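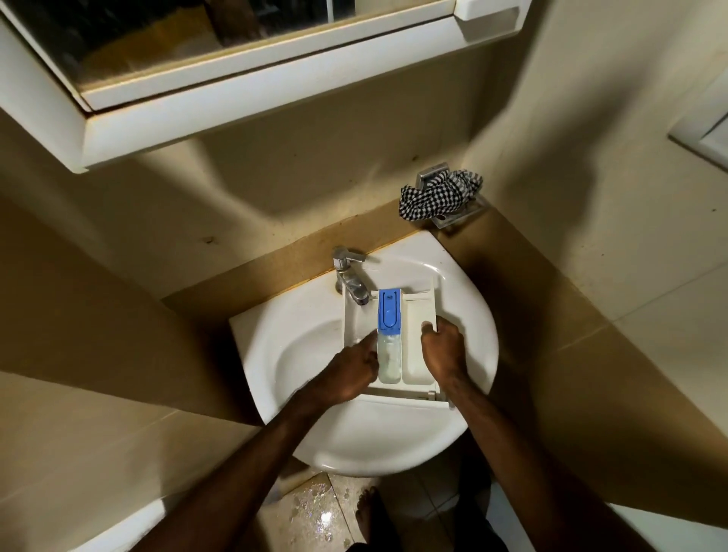
Holding a detergent drawer at the bathroom sink.

Spring giveaway at Prernum – entries open now

We are giving away three pantry boxes this month, one for each of the newsletter's regions. Each box holds Hajdu paprika crackers, two jars of plum spread and a bag of sour cherry drops. The drops went fastest at our last tasting in Wirkville, so we asked for extra.

To enter, leave a comment on the giveaway post and tell us which item you would open first. One comment per person. You can get a second entry by signing up for the recipe mailing, and people already on the list get that entry automatically.

Last time we had roughly 270 comments, and a few winners missed our email because it went to spam. Please check that folder after the draw. Winners have four days to reply before we pick another name.

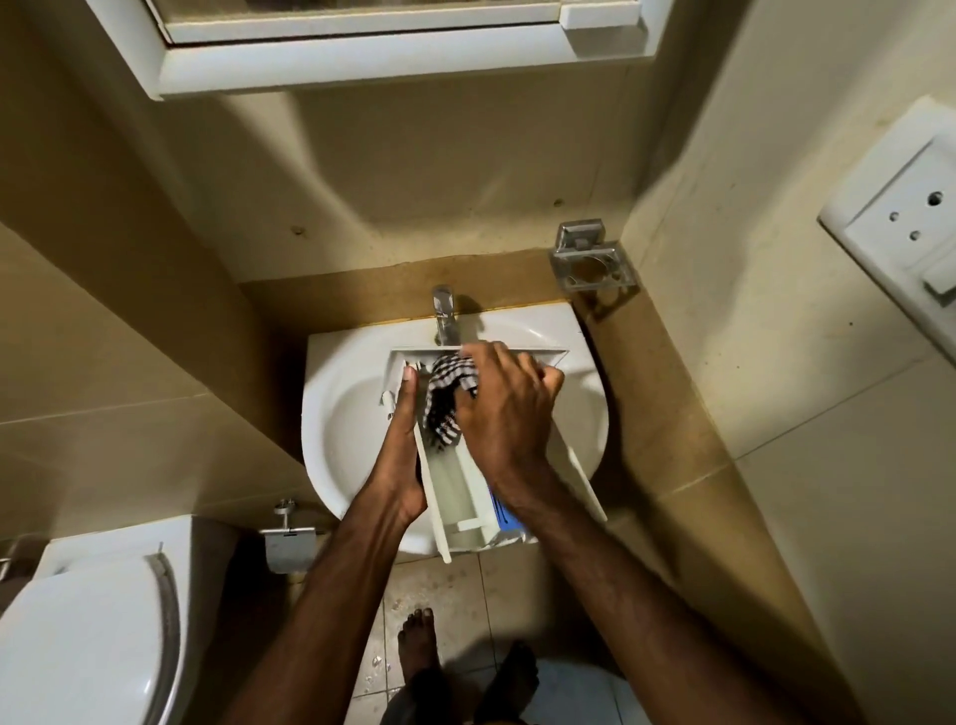 Last month's winners

Kobina Addo and Anikó Juhász each won a tea sampler. Csaba Somogyi won the baking set and has asked us to send it to his sister in Vollville, which is fine. Prizes can go to any address in the US.

The next giveaway is planned for May. Gyula Tóth is putting it together and would like to include coffee – send him the names of small roasters if you have a favorite.
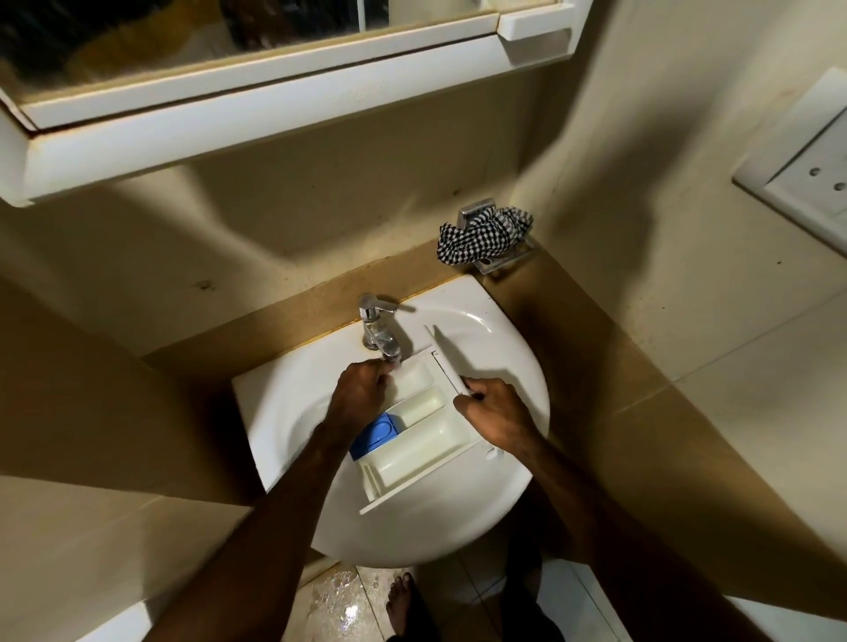
Can I enter if I won last month?
Past winners need to skip one giveaway and can enter again with the next one.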